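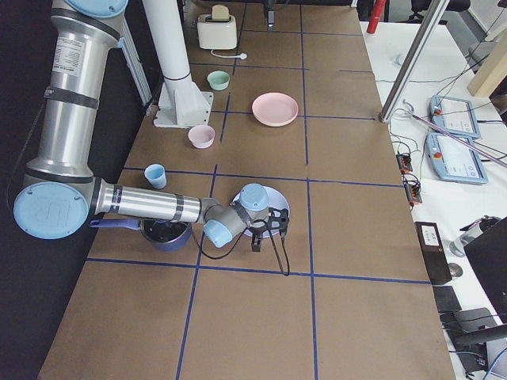
Re: [fleldale-fruit] Old tree behind the feed store, and scion wood

Brynhildur Oddsson wrote:

> Hello all,
>
> The owner of the lot behind the old feed store says we can take cuttings
> from the Zorkavier before the tree comes down. He wants it gone by the end
> of April. I went over to look and there is more dead wood than I remembered.
> The whole north side is bare and there is a hollow where the main limbs
> meet. The growth on the south side is short, maybe a pencil's length in the
> best places, and a lot of it is fruit spurs.
>
> I have never grafted from a tree this old. Is the short wood any good? Also,
> how should it be kept if I can't graft right away? My rootstocks are ordered
> from Damidero but they have not shipped. And does anyone know for sure that
> it is a Zorkavier? My neighbor says it is a Sebastian and always has been.
>
> Brynhildur

Brynhildur,

I'll take these in a different order.

On the name, I would side with you, but I would not bet much on it. The two get mixed up around here because they ripen close together and both have the yellow skin with a red cheek. The Sebastian has a long thin stem and the flesh turns brown fast when you cut it. The Zorkavier has a short thick stem, sometimes with a fleshy bump on one side, and it stays white a good while. Ask your neighbor what people did with the apples. The ones from that tree used to go for drying, and I can't think why anybody would dry a Sebastian. It goes to leather.

You can't settle it from the twigs. Label the wood "feed store tree" and leave the variety name off until it fruits. I have a row at home with confident labels on it and several of them are wrong.

On the short wood, yes, it can be used. What you want is last year's growth with flat, pointed buds lying close to the stem. The fat rounded buds are fruit buds. A graft made with those may flower the first spring and then do nothing, so pinch the blossoms off if it happens. Each scion only needs 2 or 3 good buds, so a short piece is fine. If you can find water sprouts coming up from inside the crown, take those first. Old trees that have lost a big limb usually throw a few. They will be straighter and easier to cut.

Stay away from anything near the hollow, and skip any twig with sunken patches in the bark. 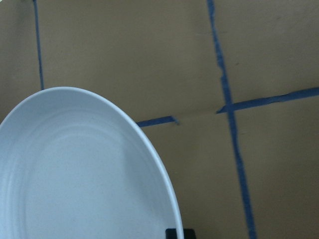
Fleldale Fruit List Digest, No. 200

For keeping the wood, cut it while the buds are still tight. Bundle it with the tips all pointing the same way and put the label inside the bundle where it can't rub off. Wrap the bundle in a paper towel that has been wetted and then wrung out hard. Then a plastic bag, with the air pressed out, and into the refrigerator. People tend to use too much water and the bark goes moldy. If water is beading up inside the bag, open it and change the towel.

Don't keep apples or pears in the same refrigerator. The gas they give off is bad for the buds. I lost most of a batch that way and blamed the rootstocks for it.

Kept like this, the wood should last about 6 weeks with no trouble. I have used older than that and had some take, but I wouldn't plan on it.

As for Damidero, they were slow last spring too. The plants were good when they came. Call them in the morning if you can, the afternoon line goes to a machine. If your rootstocks are going to be very late, you could put a few scions onto a branch of a tree you already have, just to keep the variety going. Then next winter you cut fresh wood from that and do it over at your own pace. I would do that anyway with a tree that is being taken down. There won't be a second chance at it.

For the rootstocks, a plain whip and tongue is the one to use if the thicknesses match. With wood this short they may not match. In that case set the scion to one side so the green layer lines up along that edge, and don't worry about the other edge. Wrap it tight and seal the tip of the scion too. A lot of first grafts dry out from the top.

If you are going onto a bigger branch, wait until the bark slips and do a bark graft. Around Fleldale that is usually when the wild plums are finishing. The scion has to be fully dormant when it goes in, so leave it in the cold until you are ready to cut. 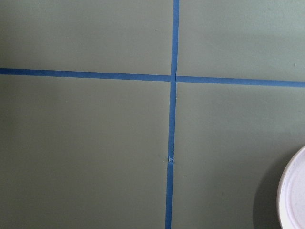
Is it too late to take cuttings if the buds have started to swell?

Swollen buds can still be grafted if you use them the same day, but expect fewer to take. Once green is showing at the tips, leave them, and try budding in late summer instead if the tree is still standing.

That last part may matter to you, given the end of April deadline. If it warms up the way it did last year, the south side of that tree will move early with the block wall behind it. I would go this week. Take more than you think you need, the owner is cutting it down and won't mind.

If you end up with extra, I would like a few sticks of it, and I think the people at the lower orchard would too. I can trade rootstock. I have some semi-dwarf ones heeled in by the shed that were meant for pears until I read the tag properly.

Bring a pole pruner for the upper part. I wouldn't put a ladder against anything on the north side.

Sharpen the knife before you start and again halfway through.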